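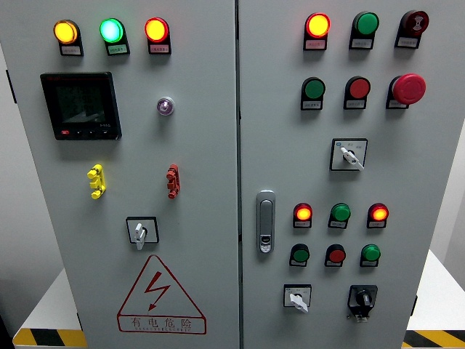

Control cabinet doors, yellow, green and red lamps lit

Said Sqalli wrote:
> Does anyone still bake with the Kinwood flour? Mine spreads
> flat every time, even at 900 g to a batch.

Said, yes, and I love it! It drinks less than you'd think, so hold back some of the water at first. I give the dough 4 folds, then leave it in the fridge overnight - the flavor by morning is wonderful. Bake at 220 C with the lid on, and take the lid off once it has sprung up.

Khadija has been adding toasted rye and her last 2 loaves were the best I've eaten all July. Ask her for the recipe!

Fadwa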